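Urnow — Mesa de clasificación: textil, bolsas y objetos pequeños

Galería de trabajo sobre el ordenado de una mesa de uso mixto. El interés está en la convivencia de materiales blandos, envases y objetos de sobremesa en una misma superficie, y en el criterio con que se separan. Las notas siguen el orden de trabajo: primero el conjunto, después los grupos por material.

La mesa es grande y queda arrimada a la pared. Se utiliza como puesto intermedio entre el armario y las cajas de destino: lo que entra en ella sale doblado, embolsado o descartado. El procedimiento es el de la ficha Bandel, que el taller aplica desde mayo con pocas variaciones. 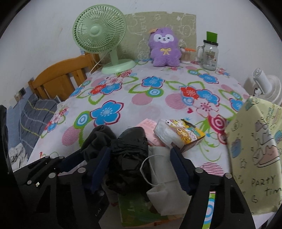 Texto y selección: Réka Jakab
Sección: Interiores y almacenaje

Conjunto. Mantel blanco estampado con flores azules, rojas y rosa pálido; bolsas y telas reunidas en un grupo, y al fondo, contra la pared, los objetos que tienen sitio fijo.

Grupo blando

Bolsa negra de plástico, arrugada. El plástico fino se clasifica por estado: sin roturas, se pliega en tira y se guarda; con roturas, pasa a reciclaje. El plegado en tira reduce el volumen y permite contar las piezas sin abrirlas. Límite por caja: 100 bolsas.

Paño gris oscuro. Los tejidos oscuros se revisan aparte de los claros. Se sacuden fuera de la mesa, se doblan en dos y después en tres, con el canto hacia el frente del cajón.

Tela rosa claro, doblada. Entra en el montón de textil claro. Una pieza ya doblada se vuelve a abrir únicamente cuando el ancho no coincide con el del cajón.

Bolsa blanca de tela no tejida, con asa de cordón blanco y fino. Este material admite mal la plancha y conserva las marcas de pliegue. Se guarda plana, con el asa hacia dentro. En el sistema Bandel cuenta como envase reutilizable y no como textil, distinción que conviene respetar en el inventario.

Envases

Paquete rectangular con envoltorio transparente y personajes de dibujos animados sobre fondo amarillo. Los paquetes envueltos se apartan enteros y se registran por medida exterior. El retractilado no se retira en la mesa.

Caja verde con dibujo. Las cajas decoradas se reservan como contenedor secundario cuando conservan las cuatro esquinas firmes. La prueba es manual: presión con el pulgar en cada arista.

Embalaje impreso de colores, con anillos blancos, azules y rosas. Los anillos repiten por casualidad un motivo del mantel. Sobre un estampado de este tipo, los envases pequeños se pierden de vista con facilidad; por eso la ficha recomienda una bandeja lisa en el paso de recuento.

Línea de la pared

Ventilador de sobremesa verde menta pálido, de rejilla y base redondas. El cable blanco baja hacia la izquierda, fuera de la zona de las telas. Distancia mínima recomendada entre la rejilla y cualquier bolsa ligera: 27 cm. Con menos margen, el plástico fino se desplaza incluso a baja velocidad.

Peluche morado, parecido a una alpaca, con la cara blanca y un lazo amarillo bordado en el pecho. Lleva una etiqueta pequeña colgada de la cabeza. Los peluches con etiqueta se anotan por color y altura, y la etiqueta se deja puesta hasta cerrar el inventario.

Tablero de tono beige verdoso, apoyado en la pared, con trazos blancos tenues. Los tableros apoyados se guardan en vertical, con la cara marcada hacia fuera. Un tope de fieltro en la base evita que resbalen sobre el mantel.

Vaso pequeño con bastoncillos de algodón de punta naranja. Recipiente abierto, apto para consumo diario; para guardar más de 200 unidades se prefiere un bote con cierre. En la línea de pared se coloca siempre entre piezas más altas que él, que lo protegen de golpes laterales.

Tarro de vidrio transparente con asa, etiqueta impresa y tapa negra, del que asoma una tarjeta verde. El asa se orienta hacia el mismo lado en todas las mesas del taller. Para el vidrio con tapa rige la misma norma que para el vidrio abierto: nunca en el borde anterior.

Superficie

Mantel. Flores grandes, tallos verdes en espiral, círculos de rayas rosas y anillos concéntricos en azul y verde. Hay además un corazón rojo, pequeño. La flor azul del primer término sirve de referencia para centrar el material: la ficha pide un punto fijo y un estampado grande lo ofrece sin necesidad de cinta.

Notas de montaje

El orden de retirada va de delante hacia atrás: envases, grupo blando, línea de pared. La línea de pared se mueve solo para limpiar. Tiempo previsto para una mesa de este tamaño: casi 2 horas, con registro incluido.

Las cajas de destino son de Skorkamik, modelo bajo, con tapa suelta. Las etiquetas adhesivas proceden de Hamada y se colocan en el lado corto, a la altura de la mano — nunca sobre la tapa, que se intercambia entre cajas.

Ficha Bandel y hoja de inventario disponibles en el archivo de Urnow, carpeta de mesas mixtas.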